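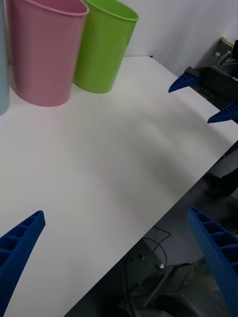
4.2 Comparison of the finger types on the cup task

Figure 3. View from the wrist camera of the first arm at the start of a trial. The cups stand at the back of the table, and the second arm carries fingers of the same ribbed type.

In this section we compare two finger types on the same task. The first type is the rigid parallel finger which was delivered together with the arm, and we call it Gindard in the tables. The second type is the printed compliant finger with ribs, shown in Figure 3, and we call it Inby. Both types were mounted on the same arm with the same controller, and the closing speed was not changed between them. The wrist camera also stayed in the same mount, but its angle had to be corrected one time, after the rigid fingers were removed, so that both tips were again inside the image.

The task is simple to explain. The arm has to take one cup from the row near the wall, carry it to the front half of the table and put it down standing. The color of the requested cup is given before each trial. A trial counts as a success only if the cup stands upright at the end and no other cup has fallen. We made 80 trials with each finger type. All trials were started by the same person, Sânziana Ghiță, who also placed the cups by hand and wrote down the result.

With the rigid fingers 57 trials were successful, and with the compliant fingers 70. The difference comes mostly from the cases in which two cups stand close together. As can be seen in Figure 3, the pink and the green cup nearly touch each other, and there is very little room for a finger between them. The rigid finger has a flat end, and when it arrives a few millimeters too far to one side it pushes the neighbor cup over. The compliant finger has a pointed tip. It also bends when it meets the side of a cup, and in many trials it could slide into the gap even when the position was not exact.

The tapered shape of the cups was a second source of errors. When the rigid fingers closed near the rim, the cup often turned between them during the lifting, and it was then put down on the edge of its base. The compliant fingers follow the wall of the cup better, so this happened less. On the other hand, we observed that they let the cup swing a little when the arm stops fast. For this reason we reduced the acceleration of the arm to 30 percent of its maximum for both finger types, and the trials made before this change are not included in the numbers above.

One disadvantage of the compliant type must be mentioned. The tips occupy both lower corners of the wrist image during the whole approach, and they hide a part of the table. The policy trained on Samia data, where thinner fingers were used, had difficulties with this view at first. After we added 157 new demonstrations recorded with the ribbed fingers, the approach became stable. We did not test if a smaller number of demonstrations would be enough.

The second arm was powered during all trials but had no active role in this section. Its resting position was the same for both finger types. In the handover task (Section 4.3) the two arms work together, and there the finger type of the receiving arm is also important – a rigid finger against a compliant finger gave different results than two fingers of one type.

We also looked at wear. After the last trial the printed fingers had small white lines at the root of the ribs, but no rib was broken. The rigid fingers showed no change. We replaced the printed pair before starting the handover trials, in order to have the same condition for both arms.

Related items

Krishnan gripper mount: drawings and print settings
Wrist camera placement for two-arm tables
Samia demonstrations, July update
Slip during lifting of tapered objects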